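보낸 날짜: 10월 11일
받는 곳: 실내 로봇 운용 지침 메일링 리스트
제목: Re: [지침 초안] 객실 내 팔 로봇 작업, 4장 케이블과 가구

4장 초안에 대한 의견입니다. 인용문은 필요한 부분만 남겼습니다.

> 4.2 작업 시작 전 바닥과 벽면의 케이블을 확인한다.
> 4.3 그리퍼와 가구 사이의 거리는 100mm 이상으로 한다.
> 4.4 로봇 팔의 외부 배선은 적절히 고정한다.
> Urnell 쪽에서는 4.3의 수치가 너무 크다고 합니다.
> 7월 회의 때 나온 50mm 안도 같이 검토해 주세요.

4.2는 "확인한다"만으로는 부족합니다. 확인한 다음 무엇을 할지 적어야 합니다. 손목 카메라 화면을 보면 벽 단자에 꽂힌 가는 케이블이 벽을 따라 내려와 원탁 뒤쪽 가장자리 근처에서 뭉쳐 있습니다.

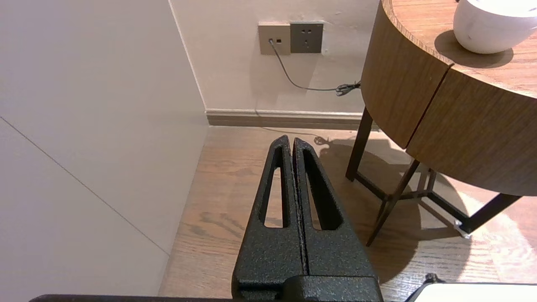 사진: Merell 현장 운용팀, 손목 카메라

객실에서는 흔한 배치입니다. 이런 케이블은 벽에 붙여 정리하거나, 뽑을 수 없는 경우 작업 금지 구역으로 지정하자는 것이 저희 의견입니다. 다리 사이에 가로대가 있는 탁자는 아래쪽으로 그리퍼를 넣지 않는다는 문장도 필요합니다. Lennox 지침에는 비슷한 조항이 있지만 탁자 높이만 다루고 하부 구조는 빠져 있습니다.

4.3은 수치를 둘로 나누면 될 것 같습니다. 이동 중에는 100mm를 유지하고, 물건을 잡기 위해 접근할 때만 50mm까지 허용하는 방식입니다. 접근 구간의 속도 상한은 별도 항목으로 두었으면 합니다. 저희는 내부적으로 초당 35mm를 쓰고 있습니다. 다른 곳의 값도 알려 주시면 표로 모으겠습니다.

4.4의 "적절히"는 점검자마다 다르게 읽습니다. 고정 위치와 여유 길이를 적어야 합니다. 전완부 윗면으로 지나가는 케이블은 타이로 묶더라도 고리 모양으로 뜨는 부분이 남고, 손목 아래쪽에는 여러 가닥이 몰립니다. 탁자 위에 코일선이 달린 유선 전화기가 있으면 걸릴 수 있는 선이 양쪽에 다 있는 셈이므로, 팔 쪽 배선과 물건 쪽 선을 같은 점검표에서 보아야 합니다.
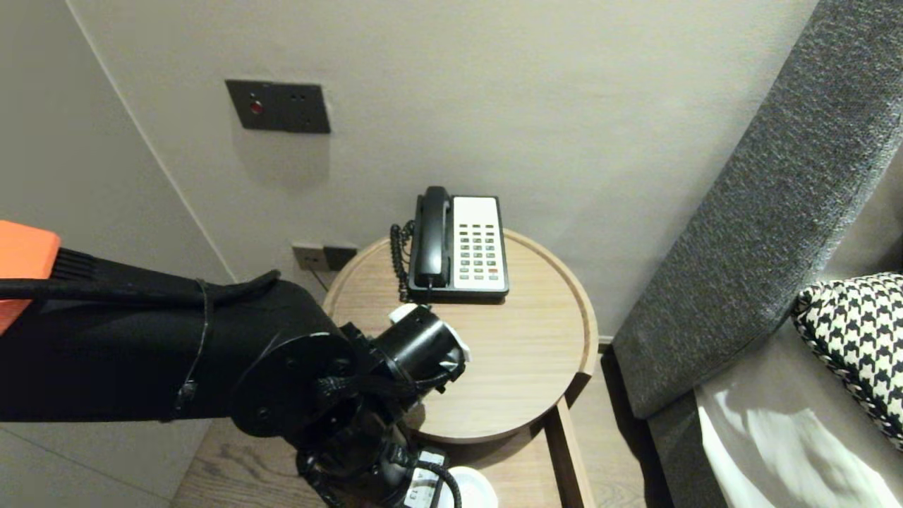

4장 수정 문안

4.2 작업 전에 바닥, 벽면, 탁자 위의 케이블을 확인하고, 정리할 수 없는 것은 작업 금지 구역으로 등록한다.
4.3 가구와의 거리는 이동 중 100mm, 파지 접근 중 50mm 이상으로 한다.
4.4 외부 배선은 관절 양쪽에서 고정하고, 관절을 끝까지 움직였을 때 당겨지지 않는지 확인한다.
4.5 선이 달린 물건은 선의 경로를 확인한 뒤에 잡는다. 경로가 보이지 않으면 작업을 멈추고 운용자에게 알린다.
4.6 타이와 브래킷은 동작 1000회마다 점검하고 기록을 남긴다.

4.6의 주기는 Clustell 점검표에서 가져온 것이며, 저희 쪽에는 아직 근거 자료가 없습니다. 짧은 주기를 쓰는 곳이 있으면 이 스레드에 남겨 주십시오. 침대 주변 작업은 5장에서 다루기로 했으므로 이번 문안에는 넣지 않았습니다.

Merell 현장 운용팀 드림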